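Housekeeping and Domestic Service, Unit 6
Clearing and resetting a table — session notes
Forsyth building, room 41

June 2021

Read before the practical. Slides went up in May, but the order has changed a bit since then so use these notes instead.

What we mean by clearing

Two jobs, often muddled. Clearing = getting things off. Resetting = getting the table ready for the next person. Do them separately. People who try to do both at once end up carrying clean glasses back to the sink, or worse, wiping round things.

Old Clunda training manual (1985, copy in the cupboard) has them as one job with eleven steps. Ignore the steps, the drawings are still good.

Order of work

Look first. Anything on its side? Anything with liquid left in it? Stand those up or lift them away before you touch anything else.
Rubbish next, then drinkware, then plates, then cutlery.
Cloth or mat last of all.
Check the floor under the table. Always forgotten.

Drinkware

Hold glasses and cups low down, never by the rim. Fingers inside the cup = marks lost, every time, and it is a horrible habit anyway. Stemmed glasses by the stem.

Clear things are the hard ones. Clear glass on a plain white cloth is not too bad, you get a shadow. Clear on a busy pattern is where things get knocked. Move your head, not your hand — the shine shifts and you see the edge. If the light is poor, put the light on. Sounds obvious, people don't.

Thin plastic cups: light grip. Squeeze and the sides go in and whatever is left comes up over the top. A cup lying over, pick it up by the body and turn it upright as you lift, mouth away from you.

Bottles: check the cap before you tilt it. Cap missing, treat it as full. Round bottles on their side roll, so one hand as a stop on the low side if the table isn't level. Istska tables in the canteen are not level. You will find out.

Stacking

Plastic cups can go inside each other if empty. Glass never. Two stacks on a tray at most, bottle laid flat only if it's capped, otherwise upright in the middle with the cups round it.

Mats and cloths

Fabric cloth — fold inwards to the middle, all four corners, crumbs stay inside. Carry it to the bin, shake there. Not over the floor, not out of the window (yes, this happened).
Wipe-down mat — leave it in place, wipe from the far edge towards you, fold the cloth to a clean side and go again. Dry it afterwards or the next glass sticks.
Patterned mats hide stains as well as objects. Run the flat of your hand over when dry. If it feels tacky it isnt clean.

Printed dots and spots catch people out, you scrub at one and it's part of the design. Check whether it repeats before you reach for the stronger cleaner.

Sorting at the station

Empty bottle, cap back on, recycling. Labels can stay on.
Throwaway cup, rinse first, then recycling if the mark on the bottom says so. If not, general waste.
Reusable cup, wash with the glasses, upside down on the rack.
Anything half full goes down the sink before any of the above. Do not put a half full bottle in the bag, the bag leaks on the stairs and then we all hear about it.

Marking

Goes in through Grademier as usual, 2 marks for order of work, 2 for handling, 2 for the finished table. No half marks. Late sheets not accepted, I can't reopen it once it closes.

Bring: apron, two cloths, closed shoes. Hair back.

For the written part

Short answer, one paragraph, handwritten is fine. Say which thing you would lift first from a table and why, and what you would leave till last. Work through the table at the end of these notes: a clear water bottle on its side, small blue label, and a clear cup tipped over next to it, both on a mat with grey leaves and orange dots. The label is the easy bit to spot, so think about what your hand might catch while you're going for it. Say how you'd hold each one, and say wich way you would wipe. Half a page is plenty.

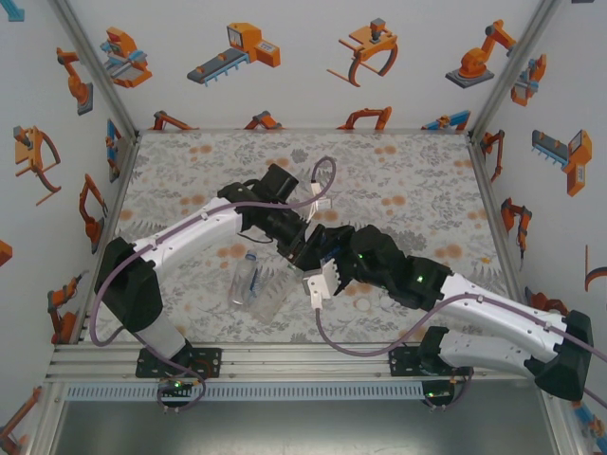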